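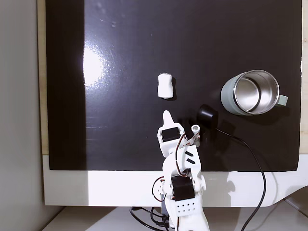 Mug on its side on the black board, Nerkcombe.

Progress to end January, quick one as the full return is due at 4pm. Drop-in now up to 72 people a month. Hot lunches going well, kitchen rota sorted by Gaëtan. Spent so far £2,548, mostly food and the boiler part from Baudry.

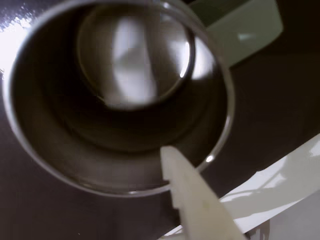 Still to pay: £269 for the hall heating, invoice only just in. Transport is the weak spot, Ilango has asked Wiseo about a shared minibus but no anwser yet. Benefits advice sessions start next month, Maxence leading, 40 slots. Will send reciepts seperately once Yannick has scanned them.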